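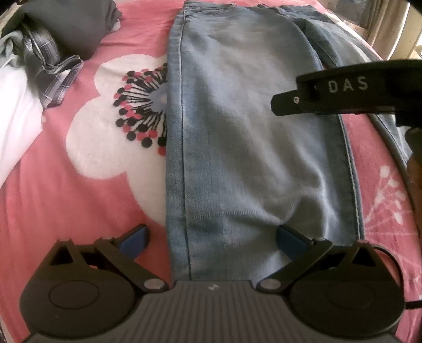

I own too many pants and I fold all of them badly. For most of my adult life the method was: hold by the waist, shake once, fold in whatever direction the pants seemed to be heading, and close the drawer with a hip. The drawer in question is the bottom one of a Gislow dresser I bought secondhand in March, 199 dollars plus the cost of getting it up the stairs, and it has opinions. Overfill it and the back panel pops off its pegs with a noise like a dropped cookie sheet. So the jeans are getting folded properly now, on the bed, starting with the light blue pair that has gone pale across the leg. One leg over the other, lengthwise, waistband away from me, the whole thing laid out flat across the pink bedspread with the big white flowers. The plaid shirt waits its turn up in the corner. It has been waiting its turn in one corner or another for a while.

Posted August 1, 2021

The bed is the only surface in this apartment long enough for a full pair of jeans. I tried the table, but the cuffs hung off the end and dragged the rest down after them, very slowly, while I was looking for my coffee. I tried the floor, and stood up afterward in three stages. The bed is too soft and slightly too low, and anything you smooth on it unsmooths itself when you lean on the mattress to reach the far side. It's still the best of the three.

My source for all this is a folding guide I found on a site called Noduleo, which seems to exist to sell drawer dividers and has a very long page about denim to get you in the mood. The page had 1,130 comments when I read it. I read far more of them than I needed to. There's a faction that rolls. There's a faction that hangs everything, including sweatpants, and looks down on the rest of us from what I assume is an enormous closet. One commenter said that she'd thrown out her dresser altogether and kept her clothes in the bags from the laundromat, and she had 83 replies, most of them furious. I thought she sounded rested.

Anyway, the Noduleo fold, as I understand it:

Lay one leg on top of the other so the back pockets face out. Pull the bit of the crotch that sticks out like a shark fin and tuck it back in, so that you have something close to a long rectangle. Smooth it with your forearm, not your hand. Fold the hem up to just short of the waistband, then fold the result in thirds. It should stand up by itself on its folded edge.

Mine did not stand up by itself. Mine leaned, thought about it, and lay down. I did it again and got a lean of a different kind. By the third go I had a packet of denim that would stand if it had a wall on one side and another pair of jeans on the other, and the inside of a drawer is mostly made of those two things, so I'm calling it a pass.
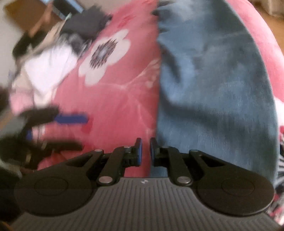 The shark fin is where it all goes wrong for me. The guide treats it as a small matter and gives it one sentence, and then you spend your afternoon on it. If you don't tuck it far enough the rectangle has a hip, and if you tuck it too far you get a lump in the middle that follows you through every later fold like a pebble in a shoe. The best I can manage is one good side. The left edge of the denim comes out almost straight against the pink-red cloth, practically ruled, and then the right edge bows out in a long curve as if it had somewhere else to be. There's also a dark diagonal fold near the straight edge that I take personally. I flattened it with my forearm as instructed, then with my hand, which I had been told not to use, and then with a hardback.

The dividers, since I know someone will ask. I did not buy them from Noduleo, who wanted more for a set of four than I'm prepared to spend on making a drawer smaller. I got a pack of the Wunditz ones, the springy kind that push against the front and back of the drawer. They work fine in the top two drawers. In the bottom one they push against that back panel, and you'll remember what I said about the back panel. I've taken them out again and given the job to a shoebox with the lid off, which holds socks and asks for nothing.

I also briefly looked at what a closet system would cost, in the spirit of a person who has folded four pairs of pants and believes her life is changing. Bhatt makes a nice one – closed shelves, a pull-out rail just for trousers, soft-close everything. The online planner let me drag in little drawers until the total reached 2,672 dollars, not including installation, and then it asked whether I'd like to add lighting. I closed the tab and went back to the bed.

Progress so far: the jeans are in, on their edges, spines up, so I can see every pair without digging. This has shown me that I own several pairs that are the same pair. I'm keeping them. The drawer shuts with one hand if you lift slightly on the left. The plaid shirt and the dark gray thing it was piled up with have moved to the chair, and the shirts are going to need their own method, because the Noduleo page on shirts is even longer and opens with a paragraph about posture.

I'll do the shirts next. If anybody has a way of dealing with the fin that doesn't involve a hardback, the comments are open, though please, fewer than 1,130.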